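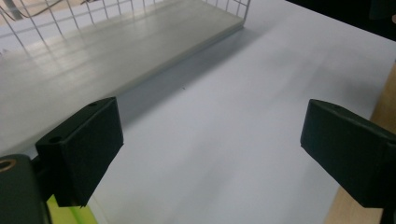 Hulska is opening orders in August for Milgate, a kit of two hand-held grippers that lets people show a robot how to do everyday kitchen and storage jobs. The person holds one gripper in each hand and does the job at a normal table, and the kit records it from close up. Each gripper carries its own camera, which looks out past the fingers at whatever they are reaching for. That means the dark fingers are in view on both sides, with the stretch of table between them and, in this setup, a white wire basket just beyond. A robot fitted with the same fingers gets the same view when its turn comes, and we think that match is the best thing about the kit.

Milgate grew out of a problem our own team kept running into. Teaching a robot arm by steering it from a distance is slow work, and it takes a lot of practice before the movements look anything like the way a person would put away a box. With Milgate the arm can stay switched off, or stay in another building. You pick up the grippers, start a recording and get on with it. Most people on our test crew were making usable recordings within 19 minutes of opening the case, and several of them had never worked with a robot before!

The launch library that comes with every kit covers 19 tasks, all of them small jobs with ordinary things: putting lids on, taking them off, moving containers in and out of baskets, stacking, sorting by size. It holds over 3370 recordings made at the Hulska workshop in Wusenetti, and buyers can use them to get a first model running before they record anything of their own. 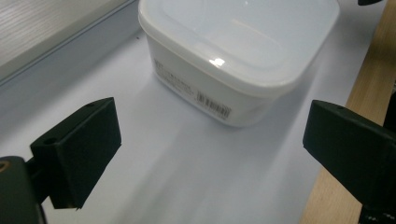

Lids got more of our attention than any other part of the library. They bend, they catch on one corner, and people tend to press them down in a slightly different way each time. We left that variety in. A recording where someone has to go back and press a corner again is kept and tagged, and the software lets you include or leave out those second tries when you train. We would suggest leaving them in to begin with.

The recording software runs on a regular laptop and saves the left and right gripper views together with the finger positions, all on one clock. An optional head camera adds a wider view of the table and both hands, and it can be switched on per session. Files are saved in an open format, with a short guide to reading them in whatever training tools a lab already uses. There is no subscription, and nothing is sent to Hulska unless the user chooses to share it. 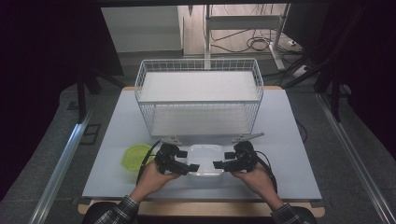
Working with both hands was a goal from the first sketch. So many household jobs need one hand to steady a thing while the other does something to it, and single-gripper kits can't record that at all. The two Milgate grippers are balanced so they can be held for a long session, though we still recommend a break every so often – tired hands make sloppy recordings, and the models pick that up.

Setup has been kept short. The software walks the user through a check of each camera and a check of the fingers, open and closed, and then asks for one practice pick. If the two grippers drift out of step during a session, the screen says so right away and the recording is flagged. Replacement fingers and pads are sold separately and can be changed at the bench with a small screwdriver.

Some limits are worth knowing. Milgate is made for light objects on a table. It does not measure how hard the fingers are pressing, so jobs that depend on a very gentle squeeze will need extra sensing. Very shiny surfaces can confuse the tracking, and we are working on that for the next software update. 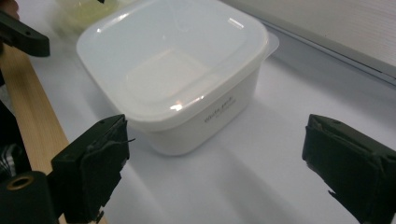
Bastos, which had a pair of the grippers on loan before launch, reports that its team recorded 600 container and lid tasks of its own and was pleased with how quickly new people settled in. The team did ask for a simpler way to rename tasks after a session, and said it would like longer cables. Renaming is already in the launch version of the software. A longer cable set is being tested now and will be offered to all kit owners when it is ready.

The first Milgate kits ship from Wusenetti in September. Each one includes both grippers, cables, a carrying case, a spare set of finger pads, the recording software and the full launch library. The head camera is ordered separately.

Labs, schools and small robot makers who would like to try the grippers before ordering can ask Hulska for a bench session at the workshop. Sample recordings are available on request.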